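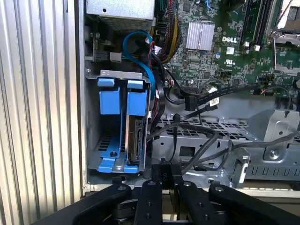

Last updated: Friday, September 12, 2025

The thermostat in the Gonside house had been set at 64 since the funeral. Laurier Marchand found it that way in March and left it alone for two nights, sleeping in his coat.

His father had kept the gas bills in a shoebox, each one marked in pencil. The last said 271 dollars. Under the number he had written "too much" and underlined it.

On the third morning a man came from Flotska to look at the furnace. He was down in the basement for 20 minutes.

"Filter's clean," he said. "Somebody took care of this."

"My father did."

"What do you keep it at?"

Laurier told him. The man looked at the coat and wrote something on his sheet.

"It'll go higher," he said. "It's a good furnace."

After the truck left, Laurier stood in the hall a while. Then he pushed the lever up to 70 and heard the burner catch below him. The vents began to tick — first the kitchen, then the back bedroom. He hung the coat on the hook by the door, next to the other one, and went to find a pencil.

Recent stories
The Ferry to Skindau
Ban Street, Upstairs
Ten Cords of Oak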